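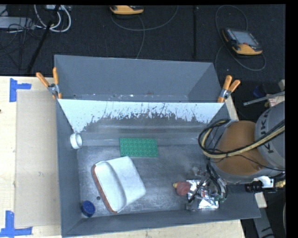
5 min read

Section 4: Setting up the picking bin

By now your arm is bolted down, the Geruma controller boots, and you can jog every joint without setting off a fault. Great! This section gets the bin ready and takes you to your first full run of picks, which is the most fun you'll have with this build so far.

You will need: a shallow metal bin with sloped walls, four spring clamps, blue tape, a large sheet of cardboard, kitchen foil, and a handful of small things to pick up.

4.1 Placing the bin

1. Switch the arm to manual mode and park it to one side. Keep the stop button within reach.

2. Lay the cardboard flat on the table next to where the bin will go. It saves the tabletop and gives you somewhere to sort objects between runs.

3. Set the bin down so the gripper can reach the far corners with the elbow still bent. Jog out to each corner and check. If the arm is nearly straight at any of them, pull the bin closer.

4. Clamp the far wall with two clamps at each corner. Ordinary hardware store spring clamps are fine — ours have orange handles, easy to spot when you're steering an arm past them.

5. Mark your positions on the table with blue tape. A T shape works well for a corner.

CAUTION: Clamps stick up above the wall. Add them to the keep-out zone in Revia before you run anything automatic. The software only knows about the bin you typed in.

4.2 Wrapping the gripper

6. Power the arm down. Wrap the gripper body in foil, crinkled a little so it holds its shape. Leave the fingertips bare and keep foil well away from open connectors and bare contacts.

7. Power up in manual mode and open and close the gripper 10 times. Listen for scraping. Any loose foil near the fingers should be folded back and pressed flat.

8. Check the cable bundle over the joint. Turn the wrist slowly to both limits and make sure there is still slack at each end.

NOTE: The foil is our own habit at the Nakville workshop. It keeps dust off the small parts, and you can replace it whenever it gets ratty.

4.3 Choosing objects

Mix shapes and heights. A green building plate with studs, a white sponge-like block, a dark blue bottle cap and a short white cup on its side make a terrific starter set. The flat plate is the hard one, so put it in from day one!

9. Drop the objects in by hand. Don't line them up.

10. Keep small caps away from any hole in the bin floor, or tape the hole from underneath.

NOTE: Dust and scuffs on the floor are fine as long as the camera is calibrated with them there. If you scrub the bin, redo the calibration in Section 3.

4.4 First run

11. Load the Bouzid pick script and set the speed to 20 percent.

12. Set the hover height to 19 mm above the bin floor and run one cycle with your hand on the stop button. The gripper should come down, hover, and lift away without touching anything.

13. If the hover looks good, enable grasping and let it try one object. Stay with it.

14. Log every attempt, misses included. Our own log stands at 2298 picks and the misses are still the first thing we read on a Friday night.

CAUTION: Never reach into the bin while the script is paused. Paused is still powered. Press stop, wait for the brakes to click, then move your objects.

If the gripper keeps landing to one side of the object, check the tape marks before you touch any settings. A bumped bin is the usual cause. Go back to step 5, line everything up, and repeat step 12 before grasping again.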